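Clearing the table - talk notes, Flirstead community hall, April
30 min incl. questions. Start even if people still getting coffee.

INTRO
Say hi, say name, thank Milagros Montoya for the room and the tea urn.
Who set a table this morning? Hands. Who cleared it? Fewer hands, always.
My background quick - eleven years front of house, then the lunch room at Cerance, 148 covers a day, two sittings. Don't tell the whole Cerance story, takes ten min. Only the bit about the trolley.
Talk is about plates. Lunch plates, bowls, forks and spoons. Not glasses, glasses are Abelardo Chávez in the afternoon, send the glass questions to him.

1. ORDER
Most people clear by who's finished. Fine at home. In a lunch room you end up with mixed stack, bowl on plate on bowl, falls over at the door.
What we do - cutlery first. Always onto a plate, never loose in the hand. Forks and spoons lying same way, handles same side. Then you can pick the whole lot up in one grab.
Pick one plate per table as the cutlery plate. Dosen't matter which. It stays put until everything else is gone.
Then bowls. Then the other plates.
Demo with the green plate if there's time. If no time skip, they get it.

2. LIFTING A FLAT PLATE
People laugh at this bit. Let them.
Plate flat on a smooth table, low rim, no gap for fingers. Old habit is drag it to the edge and catch it. That's how we lost plates at Cerance, at the edge, over tile floor. We logged 76 breakages the first year, most of them there. Tile forgives nothing. Wood floor people in the room will disagree, ok.
Better: take the rim at one side, tip it up, second hand comes in on the other side. Plate never leaves the middle of the table.
Plastic is light so it skids when you press on the rim. Press less. Ceramic sits still but is heavier to tip, so thumb on top.
Kids can do this one. Nidia Huamán taught it to the after school group, one afternoon, done.

3. COLORS
Urkia sold us mixed color sets, orange and green. I was against. Was wrong.
Orange bowls, orange plates, green plates. We ended up using green for the cutlery plate, orange for everything else. New staff see it from across the room. No signs needed.
Downside - sets run out uneven. Order extra green. We ordered 47 and should of ordered more, borrowed from the Cárdenas place twice.
Someone will ask about stains. Yes tomato stains plastic. Rinse cold before hot. Move on.

4. CUTLERY
Short section.
Brass color handles look lovely, show every fingerprint. Hold by the neck when laying, by the handle when clearing, who cares at that point.
Don't soak overnight. Marleny Arboleda did a whole handout on finishes, copies by the door, take one, I didn't write it so don't ask me what the chart on the back means.
Count in, count out?? - NO. skip this, started an argument last time.

5. THE TABLE ITSELF
Pale tops: crumbs hide, wet rings don't. Wipe toward yourself, cupped hand or a tray at the edge. Damp cloth then dry cloth. Two cloths, two hooks, don't mix.
Clear whole table before you wipe ANY of it. Biggest time waster I see. Wiping round a plate, then lifting the plate, then wiping again.
Legs - someone always kicks a table leg with a full stack. Walk the long side.
Boxes and cabinets along the wall, keep a clear arm's length between them and the table. Otherwise people put dirty stuff on top of the boxes. They will. We did.

TROLLEY STORY
Two min max. Full trolley, the ramp, the mayor's lunch, 200 guests. Stop at the soup.

PRACTICE
Pairs. One table each pair. One plate, one bowl, fork and spoon to start, then add.
First go slow, no timing. Second go swap sides. Left handers say so now and start from the other end.
Watch for: fork sliding off when plate gets carried (thumb over it), tipping too far so leftovers run down the sleeve, stacking bowls inside plates out of habit.
If it's noisy use the bell. Bell is in the blue bag.

QUESTIONS
Usual ones - how high to stack (six, less if tired), trays or no trays (trays if there's stairs), scraping at the table (not in front of guests, please).
Leave last slide up while they ask.

Last slide: 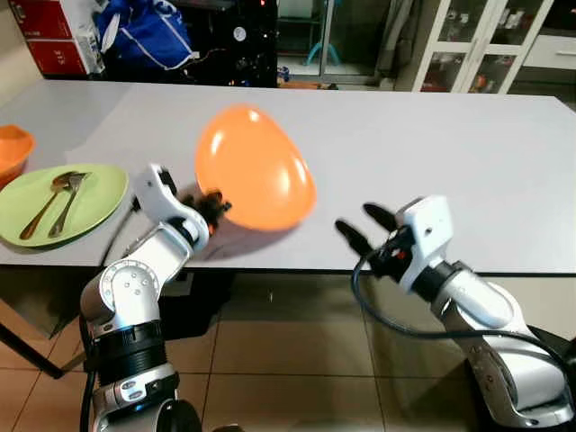

Nelly Ayala asked whether the tipping works with deep soup plates too, as hers have a wide rim and she still drags them to the edge. She also wanted it noted that six in a stack is too many for anyone under twelve, and she'd say four.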